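October, late, kitchen table

Joni Saarela rang again about the counters. He has decided that I'm a marble person. I told him I'm a person with a sink that drips into a bucket and a budget that was supposed to stop at 1,761 for everything, and he laughed like I'd made a joke.

The quote came after lunch. Slab, 768. Cutting and fitting, 416. Then 268 for "sealing and aftercare," a bottle of something and a cloth as far as I can tell. I asked what happens if I skip it and he said, well, lemons. I've owned maybe two lemons this year.
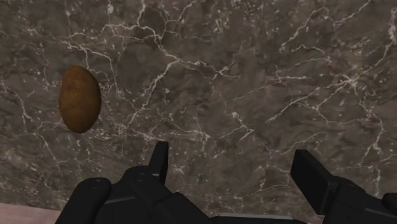

Brown marble, white veins. "Full of movement," says Joni.

Monique Rolland came by and thinks I should do it. Monique also thought I should buy the bread maker. She says stone holds its value, and I'd like to meet the buyer who pays extra for a house on this road on account of the counter. She went quiet when I asked what hers cost.

I looked up Skeker, who sell the sealer, and every review sounds like the same cheerful man. Five stars, five stars, "changed how we cook." I don't believe a liquid changed how anyone cooks.
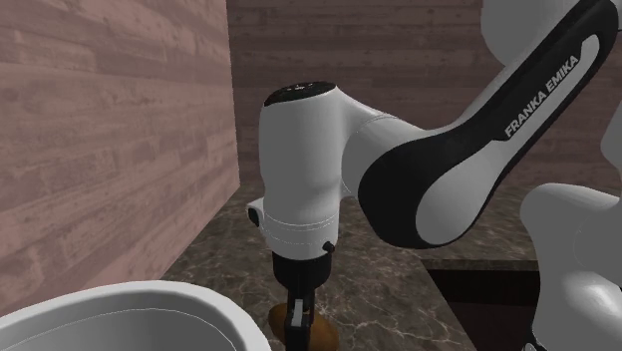 So I'm left with the old laminate, which has a burn by the stove and one corner that lifts in damp weather. It has never asked me for aftercare. Glue is cheap. I could fix the tap first and see if I still hate the rest by spring.

Joni wants an answer by noon tomorrow or the price goes up, he says. It went up last time too, and then it came back down. Going to bed. Must empty the bucket.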